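What the second arm costs

Ponska refurbishes office computers, and its first robot cell paid its way. Budgeting for the next one has been harder, Ivars Rätsep reports

The first quote Ponska received for a second cell was a single page. The arm took up most of it. Fixtures, cabling, guarding and training shared one line at the bottom, marked "to be agreed."

The company sent it back. Its planners had learned from the first cell that the bottom line is where the money goes. They asked both bidders, Korkance and Bunnag, to price every item apart from the arm, including spare gripper fingers and the hours needed to teach each new model of computer case.

The work itself is fiddly. Drives sit in plastic caddies that have to go in at an angle, close to cables and latches, and cases differ from one maker to the next. A tray that holds parts for one model may be useless for another.
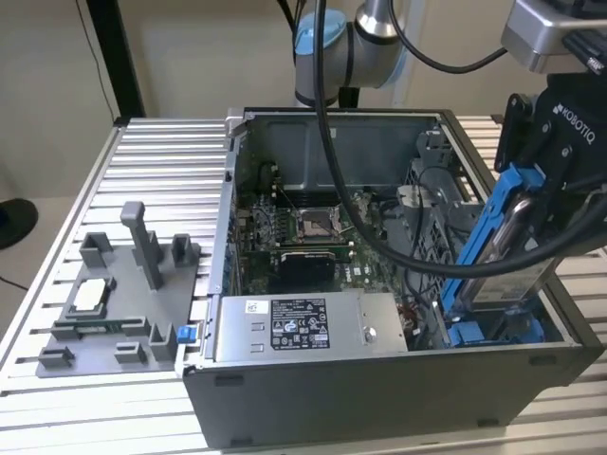 The gripper holds a hard drive in its blue caddy at the drive bays of an open desktop case.

Ponska now prints its own trays. The first versions were bought in, and each change meant a new order and a wait. The 2026 plan sets aside money for two printers and 200 hours of design time - more than the floor manager wanted, less than the engineers asked for.

Korkance came in lower on hardware. Bunnag included two years of support and a loan arm in case of breakdown. The finance team compared them over the full term of the lease, and the gap closed to almost nothing.

A third option, leasing through Dollum, was dropped in December. The monthly rate was fair, but the contract charged extra for moving the cell, and Ponska expects to change its floor plan before the lease would end.

The order has not been signed. The remaining question is floor space, and whether the packing bench can move to the other side of the loading door.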